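Inside the sound engine of Elum

Elum is a puzzle game for headsets in which the player never sees the thing being chased. Position is given by sound alone. Noreen Bukhari, who wrote the audio code at Flenow, spent most of our talk on latency.

"Our limit is 10 milliseconds from head turn to ear," she said. "Past that, players overshoot. They turn too far and then hunt back."

The first build missed that limit badly. It traced reflections for every source on every update, and the large hall in the second chapter holds 52 sources. Bukhari moved the far ones to a shared reverb bus and kept full tracing for the nearest few.
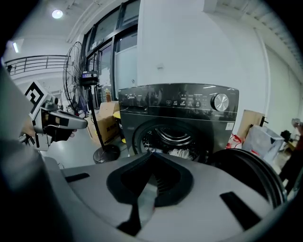
The change freed enough processor time to raise the update rate, but it caused an audible step when a source crossed from one group to the other. Bimla Khurana, the level designer, heard it before the test tools caught it. She asked for a crossfade tied to distance.

"Time was the wrong variable," Khurana said. "If you stood on the boundary and leaned, it kept starting over. With distance you can lean all day and it stays smooth."

The library holds 966 recordings, most of them short and dry, made with one microphone. They are tagged by surface, weight and decay.

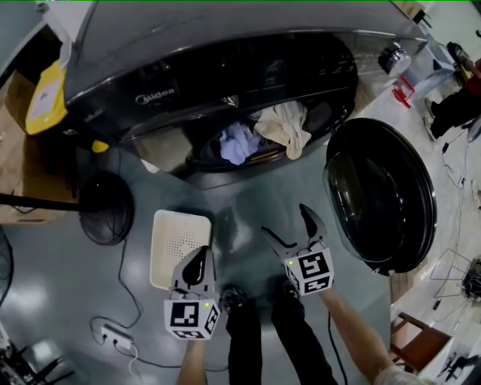
Material tags decide how much high end a surface removes. Stone and glass take very little, and fabric takes the most. Khurana tests each new tag in a small level called Jostholm, with one source and one wall. The hardest case so far is a hard shell with soft contents, such as a washing machine with its round door open and a towel and a cloth in the drum. "One tag per object fails there," she said. "The opening needs its own."

Bukhari plans to split such objects by face in the June patch. She expects about 3,000 extra tags, stored as single bytes. Saved games will carry over, though replays recorded on the old build will not.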